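Call for Participants: Adult Reading Habits Study
Trinine Center for Reading Research

The Trinine Center for Reading Research invites applications from adults who wish to take part in a study of how people choose, begin and set aside nonfiction books. The study is directed by Heather Waaka and opens in June. It forms the second stage of the Garel project, which in its first stage collected written questionnaires from 400 readers.

Purpose of the study

The first stage asked readers to recall their habits. Many respondents told us that they could name the last book they finished but had difficulty naming the last one they gave up on. The second stage will therefore follow a smaller group over a longer period and ask them to record their reading as it takes place. We are interested in ordinary reading at home, on the way to work or during breaks. Participants are not expected to read more than they usually would, and no one will be tested on the contents of any book.

What participation involves

Accepted participants will keep a reading diary for 8 weeks. Each entry takes a few minutes and may be made on paper or through the Center's online form. Participants will also attend two interviews at the Center, one at the start of the diary period and one at the end. Interviews are held between 9 a.m. and 6 p.m. and last no longer than one hour. They are recorded in sound only, and a written copy will be provided on request.

At the first interview, each participant will choose three books from the study collection to keep. The collection holds 81 titles in history, health, business, science and personal finance. Participants may read these books in any order, in part or not at all.

Who may apply

Applicants must be 18 years of age or older and able to read and speak English comfortably. They should have started at least one nonfiction book in the past year, whether or not they finished it. Print, large print and electronic formats are all accepted. Persons who work in publishing or bookselling are not eligible for this stage – a separate study for those groups is being planned. Employees of the Center and members of their households may not apply.

Payment

Participants who complete the diary and both interviews will receive $900, paid in two equal parts. The first part is paid at the midpoint of the diary period and the second after the closing interview. Participants may withdraw at any time without giving a reason and will keep any payment already made. Local travel to the Center is paid separately on presentation of receipts.

Privacy

Names and contact details are stored apart from diaries and interview records. Published results will not identify any participant. Diaries will be returned on request once they have been copied.

How to apply

Please send a short letter stating your name, age, preferred reading format and the title of a book you have recently started. Letters should be addressed to Yeison Ñahui, Study Coordinator, and may be left at the front desk of the Oda Building or sent by mail. Applicants who need help with writing may apply in person. All applicants will receive a reply, and those selected will be offered a choice of interview times.

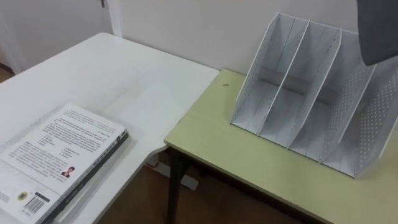 Applications received after the close of the call will be kept on file for the third stage, unless the applicant asks us to remove them.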